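September, 6:40 in the morning

Up before the alarm again, so I may as well write down where I stand with the sleep business before I lose another week to it.

Malou Grímsdóttir swears by the Dresholm method. She did the whole course, paid 169 for it, and now she talks about her "wind-down window" the way other people talk about their kids. I like Malou and I believe she sleeps better. I'm less sure the course did it. She also quit the night desk at Somogyi in the same month, and when I brought that up she said it was "part of the journey." Sure it was.

The booklet wants you in bed at the same minute every night, no screens for 45 minutes before, and a dish of warm water by the window "to settle the air." I read that last part three times. There's no footnote. There's a quote from a satisfied customer in Kakevville who hasn't woken up once since spring. Not for a thunderstorm? Not to pee?

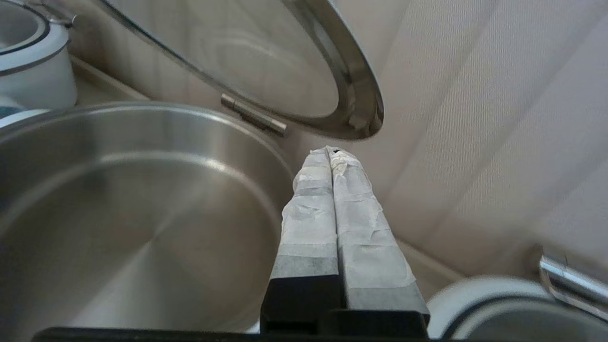

So did I sleep any better this week? A little, on two nights, and both of them came after long walks that had nothing to do with the booklet.

I've kept the log anyway. It has a box for "quality of rest" on a scale up to 12, and I would love to know who picked 12. On the bad night I gave myself a four, then changed it to a five at breakfast when the coffee kicked in. If I can be bumped up a point by coffee, what is the number worth? Sushil Vashisht says the point of a log is to make you pay attention. Maybe, but paying attention to sleep is exactly what keeps me awake. I lay there at 2 listening to the pipes and composing my entry for the log.

Sushil's own plan is no plan. He goes to bed when he's tired and gets up when the dog wants out. He has looked exhausted for as long as I've known him, so I'm not signing up for that one either.

Dinner was late again, which the booklet frowns on. Page 19 says the stomach must be "at peace" by eight. I don't get home until seven on a good day. The people who write these things must eat at four in the afternoon, or else somebody cooks for them.

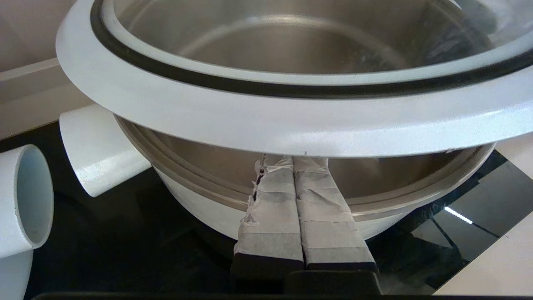 White rim, black gasket, steel bowl.

I looked up the Cistetti pillow too, the one in the back of the booklet. Every review is either five stars or a furious paragraph about the smell. Didn't buy it. I folded the old pillow in half and got the same neck I always get.

What I'll do for the rest of the month: keep the walks, drop the dish of water, keep the phone in the hall. The phone part I'll grant them, grudgingly, though my mother said the same thing for free. If I'm still waking at five by October I'll call the doctor and skip the advanced course, which Malou has already sent me the link for. Twice.

Need to find my gray socks and call about the gutter.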